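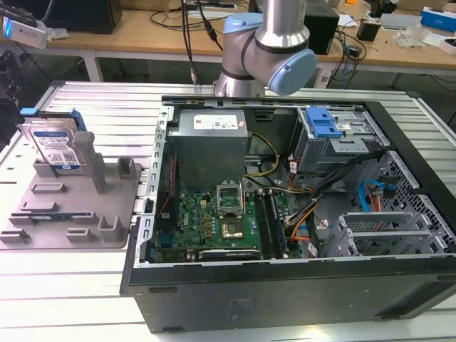
Photo: Lumturie Ivanov

Old desktop, fix or dump?
Hardware > General

julby_dad
ok so the family desktop finally quit Monday. no beep, fans spin, black screen. shop in Lindmont wants 300 to "diagnose and replace as needed". whole thing cost me 500 new. do I pay or just buy another one

ngmatic
300 for what exactly? ask for it in writing. fans spin and no picture is usualy memory. pull the sticks, put one back, try again. free

Evutia247
don't pay. also don't buy new. used office machines are everywhere right now, way under 300

lumturie_i
Disagree with the "don't pay" crowd a bit. If there's stuff on the drive you need, get that off first - then decide. Everything else in the box is replaceable.

julby_dad
tax stuff and 1000 kid photos on it. no backup. I know

Evutia247
so pull the drive, stick it in a USB case, done. you don't need a shop for that

lumturie_i
He's never opened one. Easy for you.

Evutia247
it's a few screws and two cables lol

ngmatic
lay it flat, side panel off, unplug from the wall FIRST. hold the power button a few secs after. leave the power supply itself alone, don't open that part ever

tinroof
I paid a shop for the same thing in April, got it back with a new power supply it didn't need. same black screen a week later. never again

lumturie_i
One bad shop. Mine's been fine for years and they gave me the old parts back in a bag. Ask for that.

julby_dad
ok reseated the memory like ng said. one stick in, nothing. other stick in, got the logo screen!! copying photos now before I touch anything else

ngmatic
there you go. bad stick. leave it out

Evutia247
still say sell it and get a used one

julby_dad
my wife says the same thing. copy's at 247 files, going to bed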